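Wrist camera drifting on the sorting cell, anyone else?

wickerman_5
Second week of the left gripper closing a bit wide of things. I've redone the hand-eye calibration 5 times and it's fine until after lunch, then off again. Ximeng Duan at Valtance reckons it's the camera bracket. I reckon it's the finger pads.

Tô
Bracket. Nip the screws up, dab of threadlock, recalibrate warm. I give ours 18 minutes of idle moves first.

mvuorinen
Disagree, sorry! Ours at Findmont did the same and it was the wrist cables tugging. Re-route before you glue anything. What's on the table, anyway?

wickerman_5
Two baskets and the green tray, same as ever. Roll of tape for checking the grip:
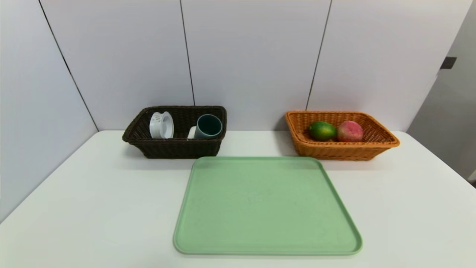
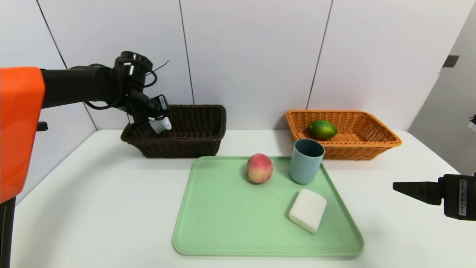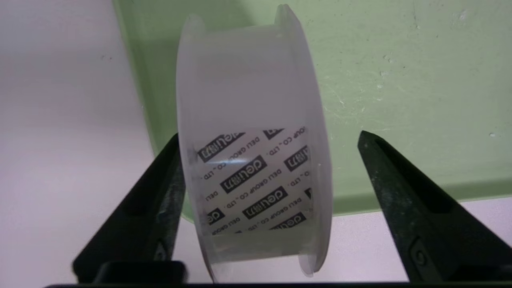
I'll try the cables first then (cheaper than threadlock if I'm wrong). Pads got changed at 746 picks and the manual says 1,000, so I'm still suspicious of them.

Tô
Pads wouldn't care what time lunch is. Check the bracket!

mvuorinen
Cables. Leave more slack at the wrist and run it all afternoon.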